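Bencombe Boating Help
Electronics and sounders

Depth reading drops out above 19 knots
Posted by Busisiwe Venter, 2023-07-09

I fitted a Wilero 408 fishfinder with the transom transducer in January. At trolling speed it's fine and reads bottom down to 117 feet on our lake. Once I get on the plane the depth flashes, then shows nothing until I slow down. The unit is on the latest software. Do I need a different transducer, or is it how I've mounted it?
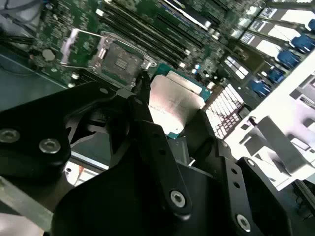 2 replies

Tivedari
It's nearly always the mounting. Air is getting under the face of the transducer at speed. Check these first:
Put a straight edge along the hull. The transducer face should sit slightly below it, not level or above.
Keep it well away from the prop, and clear of any strake or rivet line running ahead of it.
The back edge should be a touch lower than the front.
Drop it a few millimetres at a time and do a run after each change. If you get a rooster tail of spray you've gone too far. Also set the frequency to 200 kHz while you test – the wider beam on the low setting won't help you in shallow water.

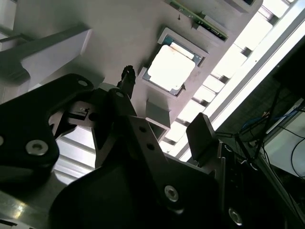 Reading time: 1 min

Shabalala
Had the same on mine and moved the bracket to the other side of the transom, sorted. Don't forget to fill the old holes with marine sealant. Could be interference from the engine too. Switch the unit on with the engine off and see if the screen looks cleaner, and if it does, run the power lead straight to the battery with its own fuse.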